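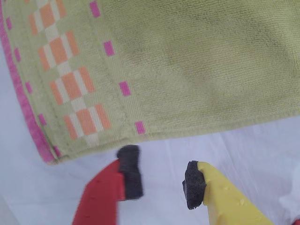 Kitcombe Hand Towel, Lime Check
Item 411
Sold by Dodstead Home Linens

The Kitcombe is a terry hand towel in light green with a checkered border woven into the end. The body is looped pile. The border is a flatter, tighter weave, with blocks of orange and cream in staggered rows, a line of small magenta bars beside them, and a pink stripe at the outer edge.

We have carried it in the Kerslake range for 7 years. The pattern has stayed the same in that time, so new towels can be mixed with older ones, although the older ones will be a little paler from washing.

Details
Fabric: 100 percent cotton terry
Use: hands, kitchen, gym bag
Sold: singly or in pairs
Care label: sewn into the hem

Folding and storage
The towel folds lengthwise into a long, narrow shape that sits well on an open shelf or over a rail. Put the fold to the front if you want a soft edge showing. If you would like to see the colors, leave the border at the front. Kitcombe towels can be stacked with other towels in the Kerslake range, and the green goes with most of the pink and green checks.

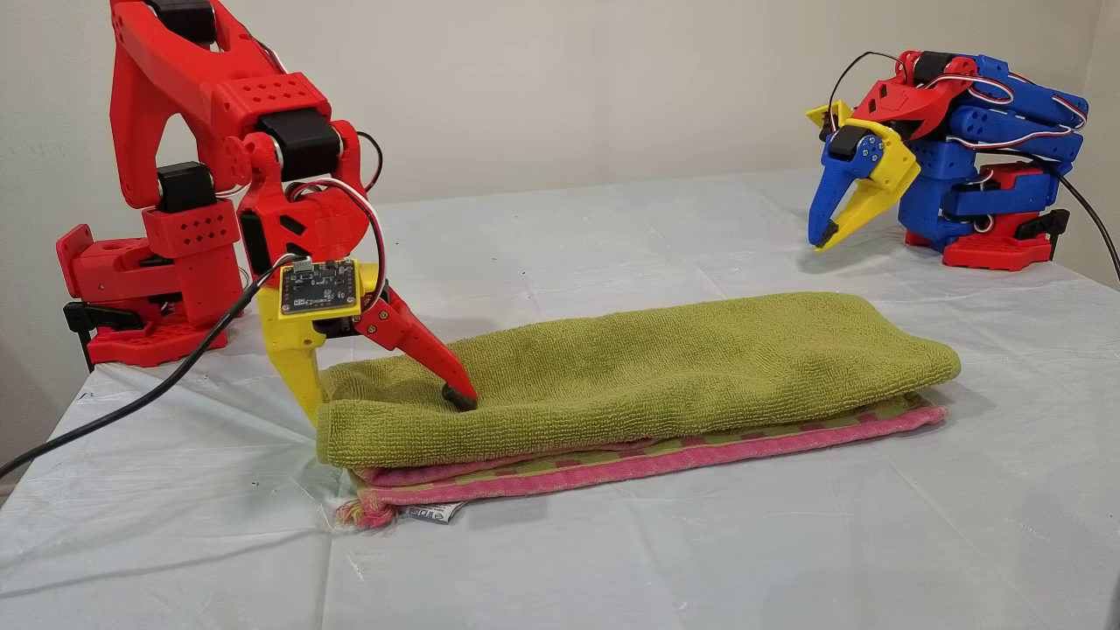 Washing
Wash before first use. New terry sheds lint, and the first two loads should be done apart from dark clothes. Use warm water and a normal amount of detergent. Do not use fabric softener, as it coats the loops and the towel takes up less water. Tumble dry on medium or hang on a line. Shake the towel out before drying to lift the pile.

Do not use chlorine bleach. It will turn the pink stripe orange.

Laying flat
To get rid of creases, lay the towel out at full length on a table and smooth it by hand from the middle toward the ends. The border is woven tighter than the body and may draw in slightly after a hot wash. Pull it gently to width while it is damp. A small care label sits at the hem near one corner. It can be trimmed off, but cut close to the stitching and leave the seam alone.
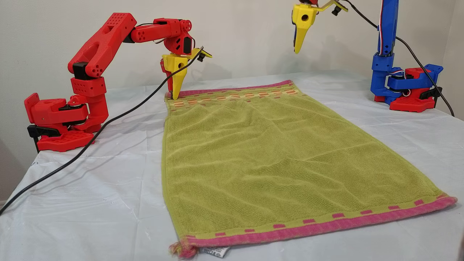 Can I iron the border?
Use a warm iron on the flat woven part only, from the back. Ironing the terry crushes the loops.

Ordering
Orders placed before 2 p.m. leave our Bresgate warehouse the same day. We had 1,701 in stock at the October count. For hotel, salon or school orders of more than 100 towels, write to Jericho Quiambao in trade sales for a price. Returns are accepted on unwashed towels with the label still attached.

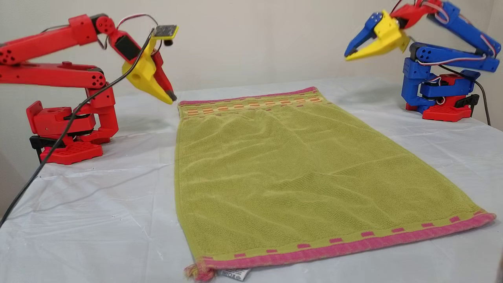

Does the towel come in a bath size?
The Lime Check is made only as a hand towel. Bath towels in plain green are listed on the main Kerslake page.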